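Remote failure reviewers wanted (paid, part-time)

Hi! I run the small safety group at Grokitex, and I'm looking for seven people to help me go through a pile of bad runs from our simulated kitchen. You'd work from home, on your own computer, at whatever hours suit you.

So, what went wrong? In February we moved our grasping software to a new release, and the force limit stopped being applied whenever the arm restarted in the middle of a task. The gripper just kept squeezing! All of it happened in simulation (phew), but the same code was due to go onto the Lammers arm in our lab, and I've put that on hold until we understand every one of the 237 runs we flagged.

Most of them are bottle tasks on the marble counter, with a knife, tomatoes and other kitchen stuff lying close by.

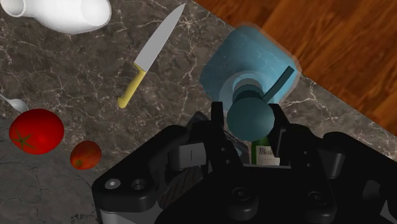
What you'd be doing

You watch a run, mark the moment you think it went bad, and write a few lines on why. Did the fingers close too far? Was the arm heading for the knife? Each run gets 2 reviewers, and if you disagree, great, we all talk it over on a call.

Who I'd love to hear from

Anyone patient who writes clearly. Kitchen or factory work is a big plus, coding isn't needed. If you've worked for Widelance on the gripper software, please sit this one out.

Pay and how to apply

We pay by the hour, training included. Send me a short note through the Grokitex jobs page by 3rd November, with the subject line "Dastach review", and tell me about a time you spotted something unsafe at work.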